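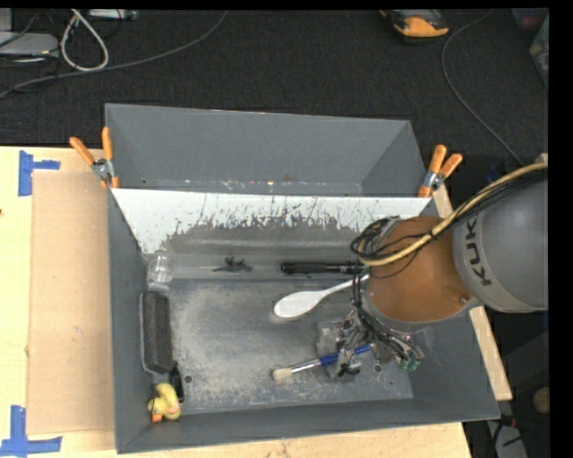
Jul 13, 2022

Notes on the sorting bin. It's a dark gray rectangular tub, divided into a narrow rear compartment and a larger front one by a sloping panel. I hold the panel with two spring clamps, one at each end. Clamps leave no holes in the bin and come off in seconds when I want to change the angle.

The panel's white band is wearing. Its lower edge is ragged and there are thin vertical scratches running down it. I haven't decided whether to repaint or replace it. Éabha Brennan suggested a sheet of something harder, and I have a sample from Hunmont, 3 mm thick, that I still need to cut.

The floor of the front compartment is worn too, but that doesn't affect anything. Small items go in there, brushes included, and stay mixed until they are sorted. I have kept the bin on the wooden table since April, and the height suits me.

Next job: measure the panel and cut the sample.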